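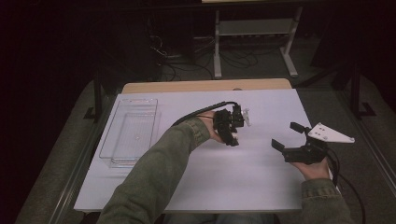
11 September 2018. The department received the remainder of the Stemer bequest this morning, and the day was given over almost entirely to its reception. The carrier arrived ahead of the hour agreed and unloaded at the side door on Kennedy Street, as the front steps are still being repointed. There were 27 cartons in all, against the 17 stated in the solicitor's schedule. I signed for the number delivered and wrote the difference on both copies of the note. Sorting will be done in clear plastic trays, rectangular and with raised rims, of the kind standing on the left of the white board, and I have asked that no item travel between rooms in any other way. A loose receipt can be seen through the side of such a tray, and the rim keeps small papers from sliding off at the corners. The old cardboard lids are to be withdrawn from use.

The cartons had been packed by the family, with care but without any system that I could recover. Account books of the Stemer ferry company lay on top of school reports, and a run of tide tables had been used as padding around a framed certificate. The glass in the certificate was whole. I have put it in the strong room face up and left a note for the conservator at Brandby, who attends again next week and should see it before it is hung or stored upright.

Geeta Pal and I opened seven cartons before noon. We recorded the order of the contents as found, even where the order was plainly an accident, and lifted nothing out until the sheet for that carton was complete. This is slow, and I expect to be asked why it is so slow. My answer will be the one I gave over the Tokel papers. In that case the bundles were separated on the first afternoon by a well-meaning predecessor of mine, and the department spent most of a winter trying to establish which letters had been enclosed with which. Some were never matched.

Of the material examined today, the most useful to readers will be the ferry company's passenger returns. These were believed lost. They are in a stiff clerical hand, ruled in red, and give the number carried on each crossing together with the state of the weather and, now and then, a remark. One page reads in full "Fog. None carried. Bell rung." The series begins in April of the company's second year and appears to be continuous to the end of the first volume – I have not yet looked into the second, which has a swollen spine and ought not to be forced.

The letters are another matter. Many are private, and several concern a dispute between two brothers over the lease of the landing stage. The donor's terms allow them to be read in the search room but not copied for a period of seven years. I am not content with the wording. It does not say whether a reader may take notes, or whether the department may quote a letter in a caption. I have drafted a short inquiry to the solicitor and will send it tomorrow after reading it over. Until a reply is received the letters are closed, and the desk has been told to say so in those words.

Space continues to be the principal difficulty. The shelving in the lower store was planned on the basis of 17 cartons, and the additional ten now stand on pallets in the corridor outside the map room. They are clear of the floor and of the radiator, and the fire door opens fully. I walked the route twice to be certain. This arrangement cannot last beyond the end of the month. The obvious remedy is to move the duplicate newspapers to Brandby, where there is room, and I have asked for the van. There was some reluctance at Brandby on the telephone. They would prefer to receive the newspapers already boxed and listed, and I would prefer to send them as they are. We have agreed that they will be boxed here and listed there.

At two o'clock I saw the representatives of the walking society regarding their request to display a selection of the older route maps in the lobby. I explained that the lobby receives direct sun from the middle of the morning and that facsimiles would be necessary. They accepted this with good grace, but asked for 73 sheets. The cases will hold far fewer. They are to return with a shorter list.

The search room was open throughout and was quieter than usual. One reader had come a considerable distance to consult the parish assessment for Stemer and found the microfilm reader out of order. The paper volume was brought up for her instead, under supervision, and she was good enough to point out two errors in our printed index. Both have been corrected in the desk copy. I should like the index gone through properly before it is printed again, and have added this to the winter program under my own name.

The humidity record for the strong room was steady for the whole of the week just ended. The reading for the lower store was not taken yesterday. I have spoken to the person concerned and do not intend to take it further.

Geeta Pal remained until six to finish the sheet for the seventh carton, which contained a quantity of ticket stubs strung on twine. She has left the twine in place, and I agree with her. The stubs are consecutive along each string, and there may be something to be learned from setting them beside the passenger returns. I have reserved the large table for this on the first free morning.

For tomorrow: the letter to the solicitor, a reply to Brandby about the van, acid-free folders to be ordered in the larger size, and cartons eight onward. The side door key is to be returned to the porter's lodge before nine.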